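The Left Foot Question

By the time Vasanthi Saha got the lease on the back room, Bralero had been going under for so long that everybody had stopped being upset about it and started being tidy. She had been told to clear the place by October. She had also been told to make an inventory, which Ruwan Weerakoon described over the phone as a formality, in the tone of a man who would not be doing it.

Bralero had meant to make shoes. What it had made, in the end, was the shape of shoes: black moulded trays with a raised rim, the sort of thing a foot might leave behind if it were moving out. There were trays on the yellow shelves, and on the shelf below them sat the little silver tins, whose purpose had been known only to the founder, and the black boxes, whose purpose had been known to someone he'd fired.

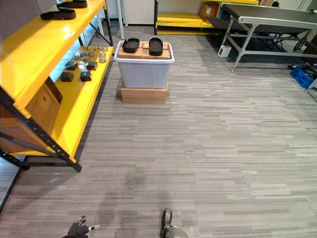 The back room, with the tins still at large.

Vasanthi started with the tins. She wrote "tins, silver, small" and felt she had captured them. Then she wrote "boxes, black, small" and could see the whole afternoon going this way, so she put the kettle on.

The trouble was the trays. A buyer called Lunora wanted them, or wanted to be seen wanting them, and had offered 500 dollars for the lot provided they came in pairs. Vasanthi had never thought of them as having sides. She picked one up and held it against her own shoe. It could have been a left. Turned over, it was a very convincing right.

She rang Ruwan.

"They're moulds," he said. "Aren't they moulds?"

"I was hoping you'd know."

"I was in sales."

She packed what she could. The cartons went into the white plastic bin and filled it right up, so the trays that were meant to go in with them had to ride on top like passengers who'd missed the seating. She didn't care for it as packing. It had the look of something that would be fine until a corner.

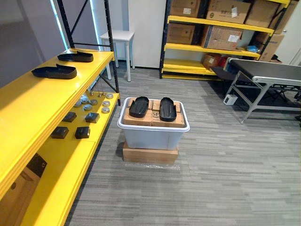 Anwara Samarakoon, when told all this over the fence that evening, said that a shoe had no business being sold without a foot to argue with it, that her uncle had bought a pair in Bandara colours two sizes down out of sheer politeness, and that if Lunora wanted pairs then Lunora could come and do the pairing. She added that 500 dollars was a lot for something you couldn't wear to the shops.

Vasanthi slept on it and came back at seven with a better plan, or at any rate an earlier one. She would lay the trays out on the yellow table and simply look at them until they confessed. 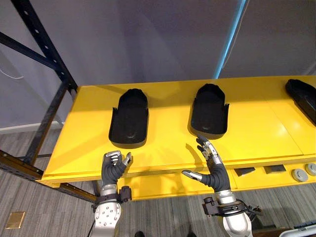 Pairing is a matter of nerve. Her mother had paired socks for a household of boys and never once hesitated, and half those socks had been strangers. What you needed was a firm hand and no second glance. Vasanthi took a second glance. The rounded ends were no help, being rounded, but the nearer ends flared out at the corners with small tabs, and she decided that the tabs would settle it. They did not settle it. A tab on one side would have been evidence. Tabs on both sides were just manners.

By ten she had a pile of lefts, a pile of rights and a pile she called "open to offers". By half past she had moved everything from the first pile into the third. She tried holding one up to the light and tilting it, toe first, the way her aunt chose a melon.
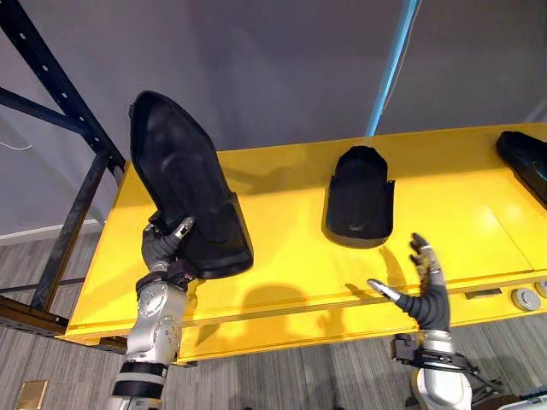

It told her as much as the melons ever had. She sat down with the inventory, crossed out "trays, left" and "trays, right", and wrote "trays, pairs of, subject to opinion". Then she rang Lunora and got a young man who asked whether the goods were as described.

"Entirely," said Vasanthi, and reached for the tape.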